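**Review: Veton table-top arm, 2/6/23**

We've had the Veton at the Laladent laundry bench for five weeks and I'm a fan! 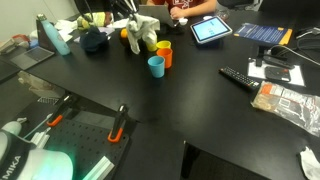
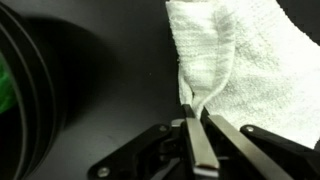 *Cloth in the gripper, both times.*

It picks up towels from the pile and passes them on – up to 38 an hour. Slow, yes, but Imelda Soriano's wrists are far happier, and she now does the checking and mending she likes. Nobody's hours were cut. Setting up a new cloth size still takes me an age, so one star off. Four out of five.

Aileen Calimlim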